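Ticket: Tidska laundry kit, arm pauses before reaching for washer door
Status: open, waiting on Elden support

Hello again, and thank you for the quick reply on Sunday! I went through your checklist with a cup of coffee and a lot of patience. The kit still loads fine from the basket in our practice corner, but at the real washer it pauses for 30 seconds, then gives code 18. I ran it 2 more times with the same result. The washer sits between green cabinets, with a dark ring on the door and a light wood-look floor, in case the finish matters to your door finder.

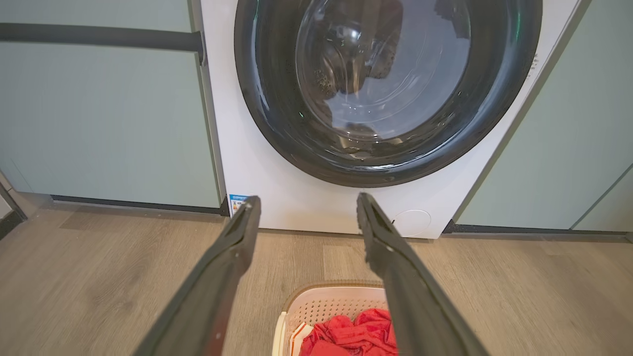 Reply from Orhun Akbulut, Elden support

Thanks for being so thorough, it really does help! Code 18 means the arm never settled on a door edge, and glossy rings can do that. Please set the start distance to 700 mm, move the basket a little to one side, and run Find Door again from the Gape menu. If the code comes back, send me the log and I'll pass it to our Gosport bench.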